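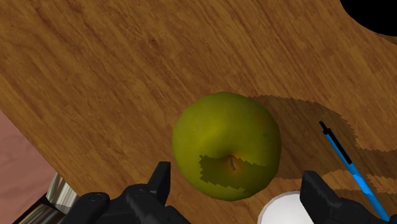
Caltalar Opens Simulated Tabletop Collection to Outside Research Groups

LERSIDE, Nov 12, 2021 - Caltalar, which develops training data and software for robot arms, said today that it will give outside research groups access to its simulated tabletop collection, a set of recorded pick-and-place examples made entirely in a rendered environment. The first release covers 186 tasks. Applications for access are open now through the company's Lerside office.

Each example in the collection is a complete attempt at one short task, such as picking up a piece of fruit or moving a pen to another part of the table. The recording includes the view from a camera mounted close to the gripper, the position of every joint in the arm, the opening of the gripper, and a written instruction in plain English. A learning system trained on the collection takes the camera view and the instruction as input and learns to predict the next movement of the arm.

All of the examples were driven by people. Operators at Caltalar steer the simulated arm with a handheld controller while watching the same camera view that the learning system will later receive. They do not get a second view or an overhead map of the table. Caltalar adopted this rule in September after an internal review found that operators with extra views made movements that the learning system had no way to explain from its own input.

"If the operator can see behind the apple and the model can't, the model is being asked to copy a decision it has no information about," said Zainab Nnaji, who leads data collection at Caltalar. "We took the extra screens away. The operators were slower for a while. The recordings got better."

What is in the first release

The 186 tasks use household and office objects on a range of tables. Fruit, dishes, pens, small boxes and kitchen tools make up most of the object set. Objects are placed at random within reach of the arm, and the layout is changed before every attempt. Tasks with a single target usually include other objects as well, so that the instruction has to be read and followed.

Lighting is also varied. The direction, height and strength of the main light are drawn fresh for each attempt, and cast shadows are kept on. The renderer used for collection favors speed, and its shadows can have hard, stepped edges. Caltalar considered smoothing them and decided to leave them as they are in the first release. A second rendering pass with softer shadows is planned for the same recordings. Because the joint positions are stored separately from the pictures, the pass can be run without asking operators to repeat any work.

Every task has at least 200 accepted attempts. An attempt is accepted when the target object ends in the place named by the instruction and the arm has returned to its rest position. Attempts in which the gripper closes on the wrong object, pushes the target off the table or runs past the time limit are kept in a separate folder with a code for the type of failure. Groups that are given access will receive both folders.

"People always ask for the failures once they find out we have them," Nnaji said. "It made sense to ship them from the start and label them properly."

How the examples are checked

Two checks are made before an attempt enters the collection. The first is automatic and compares the final position of each object with the instruction. The second is done by a person, who plays the attempt back at double speed and looks for things the automatic check does not measure, such as a gripper finger passing through the rim of a bowl or an object jumping when it is released. Problems of this kind come from the physics settings and do not occur on a real table. Attempts that contain them are removed.

Written instructions are reviewed separately. Each task carries several wordings, written by different operators, and reviewers throw out any that could refer to more than one object in the layout. "Pick up the fruit" is accepted when there is one piece of fruit on the table. If there are two, the instruction has to say which.

Use with physical arms

Caltalar does not present the simulated collection as a replacement for recordings made on hardware. The company expects most groups to train first on the simulated examples and then add a smaller number recorded on their own equipment.

Distbridge, an engineering firm that builds bench-mounted arms for laboratories, has been testing that approach with an early copy of the collection. Distbridge trained a grasping model on the simulated tasks and then added 162 attempts recorded on one of its own arms. The firm is still running its tests and plans to publish the results itself, including the cases where the model did poorly. Glossy and very thin objects have been the hardest so far, according to both companies.

The collection includes settings files for the simulated arm and gripper, so that groups can match them to their own hardware or render the recordings again from a different camera position. The gripper is a two-finger parallel type. Versions for suction and three-finger grippers are not part of this release.

Access and terms

Access is free for universities and nonprofit research groups. Commercial groups may apply for an evaluation license. Applicants are asked for a short description of the planned work, the name of one person who will be responsible for the data, and the type of arm to be used, if any. Caltalar will reply to each application in writing.

Accepted groups will get the recordings, the instruction text, the failure codes, the settings files and a small program for playing attempts back. The program runs on an ordinary desktop computer. Training code is not included, although the file format is documented in full and reading scripts are supplied.

Errors found by outside groups can be reported through the same program, which marks the attempt and the point in the recording where the problem appears. Corrections will be issued as numbered updates, and older versions will stay available so that published results can be repeated.

Funding for the release was provided in part by the Ackermann Fund, which supports shared tools for robotics research. The fund had no role in choosing the tasks or the objects.

About Caltalar

Caltalar collects and prepares training examples for robot manipulation, both in simulation and on physical arms. The company is based in Lerside and works with equipment makers, laboratories and university groups.

Contact

Zainab Nnaji
Data Collection, Caltalar
Lerside office

Requests for access should carry the words "tabletop collection" in the subject line. Press questions may be sent to the same office.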